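Tidy desk talk, Sunday session, Clandeton library, upstairs room
Speaker notes – Fidelina Llanos
20 minutes, then questions

Start slow. Let people sit down. Say hi to the Tunton crowd if they came over on the early bus.

OPENING
So I was going to talk about closets today, and then I looked at my own desk and changed my mind! Closets get all the attention. A desk is where the pens go to die. Ask for hands: who has a pen within reach at home that doesn't write? (Wait. It's always everybody.) Tell the Lozano Street story, the kitchen drawer with the 12 tape measures, but keep it short this time, I ran over in July.

THE MESH HOLDER
My favorite cheap thing in the whole talk. A plain black mesh pen holder, the kind every office has in a supply closet. I like it because the air gets through, the dust doesn't hide, and you can get a rough idea of what's at the bottom without dumping it out. Then talk about plastic cups. People throw out the odd ones left over from picnic sets, and I want them on the desk – one cup for the small stuff, one for whatever you're sorting right now.
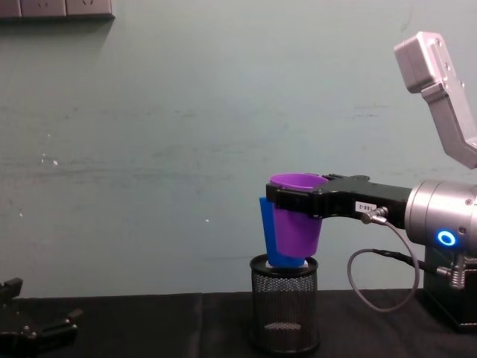 Purple cup, blue cup, mesh holder.

Bright colors on purpose. If you tell a ten-year-old "put it in the blue one," it gets put in the blue one. Tell them "put it where it goes" and good luck. Works on my husband too (pause for laugh, there's usually one).

THE CUP IN THE HOLDER
This is the bit people write down, so go slower here. A tapered cup can sit in the mouth of the holder, and now you have a little upstairs. Little things that would sink to the bottom stay up where your fingers can get them. Lift the cup and your long stuff is underneath. Don't cram it. If you have to push, get a smaller cup.

Ask if anyone has tried it with a glass jar. Somebody in Rostum did, and it was way too heavy, the whole thing kept going over. 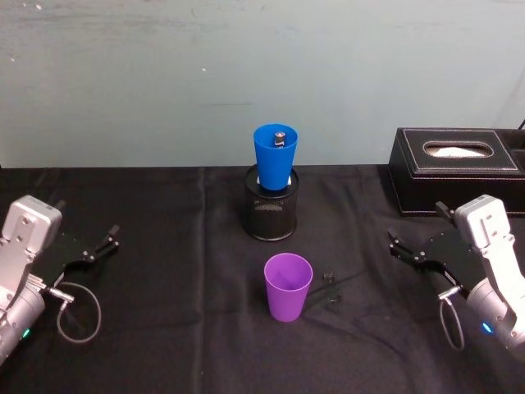 Okay, next, tissues. I'm firm on this one. The tissue box goes at the back and off to the side, and a box with a nice cover can stay out all year. Front and center belongs to the thing you're working on. You reach for a tissue maybe 3 times a day, you reach for a pen constantly, so let the pens have the good spot.

Black cloth or no black cloth? I go back and forth. Colors look great on it, and it's kind to the tabletop. But small dark things vanish, and I've lost more binder clips that way than I want to admit. If you use one, keep a light tray or sheet on top for the fiddly jobs.

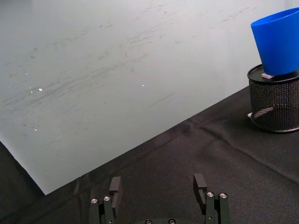

And wipe it down now and then! A damp rag, once a week. Scuffs are fine, scuffs mean you use the place. Crumbs are another matter.

HOMEWORK
Set a timer for 10 minutes when you get home. Test every pen on scrap paper. Dead ones go in the trash right away, no "maybe it'll come back." Pick two cups out of the cupboard and give each one a job.

QUESTIONS
Likely ones: cables (say next month), kids' crayons (separate cup, always), where to buy the holder (any office store, don't spend much). Leave the sign-up sheet by the door and remember to take my own pen home.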